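Anchor Wear on Bolted Climbing Routes: Student Project Report
Outdoor Recreation Program, Ganier College

2. Background and Aim

The Mulis crag is a limestone wall with 67 bolted routes, most of them climbed between April and October. Lower-off anchors on the popular lines carry the load of every party that descends. The aim of this project was to record the condition of these anchors and to propose an inspection schedule.

3. Method

Students worked in pairs under the supervision of a certified instructor. Each anchor was photographed, and the thickness of its rings was measured with calipers at the point of greatest wear. Readings were entered on a standard form. Routes in the Pasaribu sector were left out on account of nesting birds.
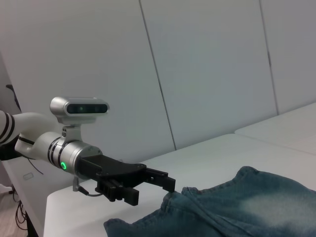

4. Results

A total of 454 readings were taken. Wear was greatest on the short, easy routes nearest the parking area, where top-roping directly through the rings is common. Six anchors fell below the limit set for the project and were reported to the Jillus Climbing Club, which replaced them in July.

5. Recommendations

Anchors on the ten busiest routes should be measured twice a year. A sign at the trailhead should ask climbers to top-rope through their own carabiners.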